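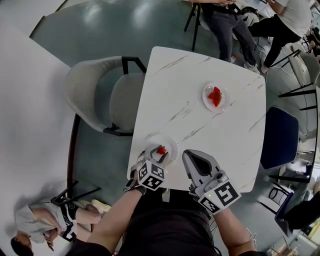 Hand-held grippers and demonstration kits: questions from site managers before the May budget round

Do we need to buy a robot arm to start?

No, and I'd be wary of any vendor who says you do. The recording kits are a pair of grippers that a person holds and works by hand. An operator moves strawberries between two plates, or whatever your task is, and the recordings are used for training later. The arm can wait until you know whether the task is worth automating at all.

What does a kit cost?

The Cormont quote we have is $2311 per pair, tag cubes included. Dredell wouldn't give a price without a sales call. Shipping isn't in the Cormont number and neither is the software seat, so ask for both in writing.

Is the kit the main expense?

Not even close. Labor is. Put down operator hours first, then the time of whoever checks the recordings, then hardware. Elin Wogan's draft for the Bowen site had it the other way up and came out far too low.

How many hours should we plan for?

Vendors like to say a weekend. Our planning figure is 105 operator hours for one simple pick-and-place task, and that is a guess we intend to revise. Soft items take longer – fruit bruises, people slow down, and you throw away more takes.

Do we need special furniture or a separate room?

A plain table and ordinary plates will do. Other people can be in the same room. Don't let a vendor sell you a "capture cell" in the first year. Lomia's starts at more than 40 square feet and I have yet to see what it adds for tabletop work.

What are the black-and-white cubes on top of the grippers for?

Their printed patterns let the software work out where each gripper is. Ask what a replacement costs. Scuffed or dirty faces are a fair thing to worry about in a food area, and one supplier sells the cubes only as part of a whole new gripper.

One gripper or two?

Budget for the pair if either hand might be needed. Moving one berry at a time is a one-hand job, so if that's truly all you do, ask for a single-unit price. Opening a clamshell is another matter.

Will the recordings work with any arm we buy later?

"Any arm" is a sales phrase. Get a list of supported models, and get the file format written into the contract. Dilwyn Rosser in purchasing has wording for this.

Can we rent?

Cormont rents with a minimum of 2 months. Check who pays for worn finger pads.

Who signs off?

Vlasta Paulík for hardware, Nhi Đàm for operator hours. Send both sheets together – half a request goes back to you.

Last updated 2026-04-29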